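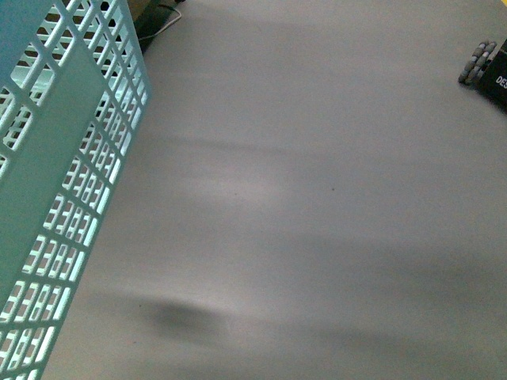 Reference > Household > Laundry > Sorting

Laundry sorting is the separation of soiled textiles into groups before washing. Items are grouped by color, fiber content, fabric weight and degree of soiling, so that each load can be washed at one temperature and with one cycle. The practice is common to home and commercial laundering, though the criteria differ.

Color

The most widely used division is between white and colored items. Dyes that are poorly fixed to the fiber may leave the fabric during washing and settle on lighter pieces, an effect known as dye transfer. The risk rises with water temperature and with the length of the cycle. New dark cottons, particularly indigo-dyed denim, release the most dye in their first few washes.

Fiber and weight

Wool and silk are damaged by alkaline detergents and by strong mechanical action, and are normally kept apart from cotton and linen. Wool is usually washed at 30 °C or below. Heavy items such as towels are separated from light garments to limit abrasion and to even out drying times. Fabrics that shed lint, including terry cloth, are kept away from corduroy and most synthetics, which hold it.

Soiling

Heavily soiled work clothing is washed separately, often after soaking. Oil and grease stains are treated before the load is assembled.

Containers

Sorted loads are held in hampers, bags or baskets. Molded plastic baskets generally have perforated walls, which reduce weight and let air reach damp fabric. Divided hampers with 2 or more compartments allow items to be sorted as they are discarded.

Commercial practice

Commercial plants sort by customer as well as by fabric type. Items may be tagged on receipt and regrouped after finishing. Hotel linen is often sorted at the point of collection.

Filed under: Laundry | Textile care | Housekeeping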